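Projects > Workshop News > Grippers

Members of the Drekidcombe shared workshop have finished a pair of hand-held grippers and started using them on everyday table tasks, the group said in a notice dated 3rd April.

The project, called Ranus, began in September with a single gripper made from printed parts and a spring taken out of a desk lamp. The group spent 137 hours on the design and printing of the pair, and threw out three sets of finger pads along the way. Total cost came to $600, most of it for motors, bearings and filament. The bearings were bought from Ivberg, a surplus dealer two streets from the workshop.

Each gripper is worked by hand and records its own movement as it goes. The recordings will later be used to train a small robot arm that the members are building on a bench nearby. So far they hold 1,722 recordings, and the longest runs 90 seconds.

The arm, nicknamed Kramer, still lacks a wrist joint. Members expect to cut that part again in aluminum after the plastic one cracked under load.

Plans and a parts list will be posted on the workshop's page once the wiring notes are complete. The workshop is open to new members, and no experience with electronics is required.

Paper handling is the current job for the Ranus pair. Thin sheets are hard to pick up from a smooth table, and the group wants recordings of two grippers working on one sheet together. The ribs on the dark finger pads are meant to help with grip, and the square black-and-white marker on top of the other gripper is used to track its position. Cloth will be tried next, followed by cardboard boxes.

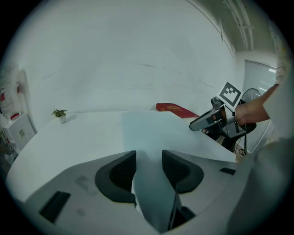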